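Can a Robot Do My Chores Yet? Your Questions, My Best Answers

I write about home and workshop automation from my kitchen in Dradbridge, and these are the questions that land in my inbox most weeks. I update the page when my mind changes, which it does!

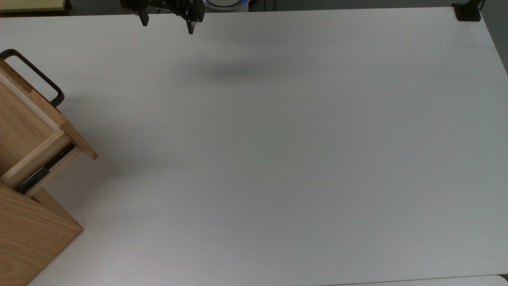

So, can a robot do my chores yet?

Some of them, some of the time, if you're patient and your house is tidy to begin with. Floors are in decent shape. Vacuums and mops that drive themselves have been fine for years (mine still eats a sock now and then). Anything that needs hands is a different story, and hands are what most of you write to me about.

Why are hands so hard? My toddler can open a drawer.

Your toddler is amazing! Think about what goes into one drawer. You have to find the handle, get your fingers behind it, pull in a straight line, and notice if it sticks. Then you stop before the whole thing lands on your foot. Most arms you'll see have two fingers and very little feeling in them. A long bar handle that stands away from the wood is a kindness to a gripper like that, with plenty of room to hook on. A little round knob, or one of those finger grooves cut under the edge, is miserable.

Is opening a drawer harder than closing it?

Usually, yes. Closing is mostly a push, and you can push with nearly anything, including a closed fist or the back of a finger. A metal slide does a lot of the guiding for you. Opening needs a grip, and if the arm pulls a bit sideways the drawer binds. I've got an old dresser that does this to me every morning, so I'm sympathetic.

What about folding laundry?

Slow. Towels are okay. Shirts are so-so. Fitted sheets, well, I can't do those either. Last December I went to an open day at a workshop in Gindaden and watched an arm fold washcloths for almost 14 minutes. The pile was neat, but it was a very small pile.

Dishes?

Loading sturdy plates into a rack, where every plate is the same, can be done. A real sink with a greasy pan, a wine glass and a fork hiding under the suds is a lot to ask. I wouldn't hand over my grandmother's bowls to anybody, robot or otherwise.

I run a small shop. Is it any better there?

Much better, because you can make the job stay still. Parts come in the same tray, the tray goes in the same spot, and the arm does the same move all day. A reader who runs a cabinet shop called Royer wrote to tell me their arm moved 688 drawer fronts from one stack to another before anyone had to step in. That's a dull job and they were thrilled to lose it. The same arm couldn't be trusted to fit the handles, because the screws kept going in crooked.

How do I read a demo video without getting fooled?

I look for a few things. Is it sped up? (Check the corner for a tiny "4x".) Is there a cut right before the hard part? Is someone off to the side steering it? Steering isn't cheating, by the way, as long as they say so. Then I ask how many tries they made. I once kept a tally on a drawer test at home, with a borrowed arm and my own filing cabinet, and got 257 attempts in before I gave up and made dinner. I'm not going to tell you it was a great score. The best single try looked fantastic on video, though, and I could have posted that one and let you think the rest matched.

Have you tried Justico?

That's the chore-planning app, and yes, for 2 months. It makes lists and sends reminders. It doesn't lift anything. I liked it fine, and my family muted it.

Should I wait to redo my kitchen until robots are ready?

Please don't! Redo it for the people living in it. If you're torn between two kinds of handle anyway, I'd go with the bar kind. They're easier on sore hands, and easy on a gripper too if one ever moves in.

When will I be able to buy one that does everything?

I don't know, and I get grumpy when people give a year. I expect single jobs first: something that puts groceries on one shelf, or clears one table. I'd pay decent money for just the table.

Can I send you a question?

Sure. Use the contact form, and tell me what the chore is and what your setup looks like. Handles, drawers, stairs, pets, all of it helps. I answer in the evenings, usually after the dishes.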